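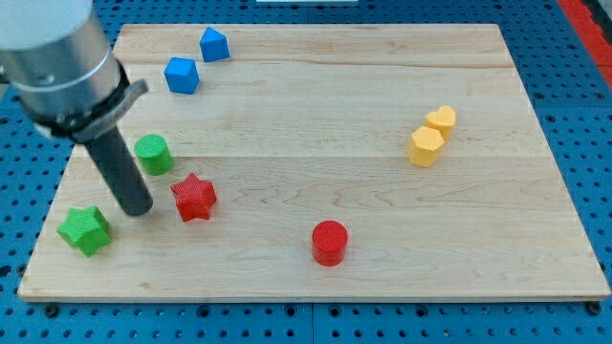
Review: the Tanside block-pushing method and its training set

Posted 13 May 2018

Tanside is a method for teaching a robot arm to push small objects about on a flat surface when told to in plain words. You type "move the red star next to the green cylinder" and the arm tries to do it. The group in Bredport that made it has released the code, the trained model and the recordings it learned from. I ran it through April on our own bench and compared it with Åberg, the older method we had been using.

What you need

The arm does no grasping. It has a single round-tipped rod and pushes with that, so any arm that can hold a rod steady at a fixed height should do. The blocks are plain shapes in strong colours: stars and cylinders in red and green, a yellow heart and hexagon, and a pair in blue. We worked on a wooden chopping board set on pegboard. The board has visible grain and a few darker streaks, and I wanted to know if that would upset a model trained on a plain white table. It did a little. More on that below.

Setting up

The install notes are short and mostly right. The camera calibration step took me a whole morning the first time because the notes give the board corners in the wrong order. Once I had swapped two of them it went through without trouble. The model runs on one ordinary graphics card.

Results

I gave each method 400 typed commands, with the blocks scattered afresh before each one. Tanside finished 245 of them within the time limit. Åberg finished 50 fewer. The gap is smaller than the one in the Tanside paper, but their tests used the same table as their training and mine did not.

Commands that name both colour and shape went well. Commands that name only one were less good. With "push the star left" the arm would often set off towards one star, slow down and turn to the other. Blocks that sit close together were the main cause of failure. If the hexagon is up against the heart, the rod tends to move both, and the model has no clear way of parting them. Åberg has the same fault.

The wood grain mattered most for yellow. On pale maple the yellow blocks were lost more often than any other colour, and a sheet of grey card over the board cured most of it. I did not count the card runs in the figures above.

Training on your own recordings

You can add recordings and train further. I added 690 short ones from our bench, which took over a week of spare hours to make. Yellow improved and the two-star problem did not. The script saves only the last version of the model, so keep a copy of the original before you start.

Compared with Melelville

Melelville does a similar job and is easier to install, but it needs a list of fixed commands. If your tasks never change, it would be enough. For typed requests in any wording, Tanside is the one I would pick of the three.

Good points: free wording, sensible hardware needs, all recordings released.

Bad points: poor with touching blocks, calibration notes need correcting, slow to recover after a bad push.

Rating: 4 out of 5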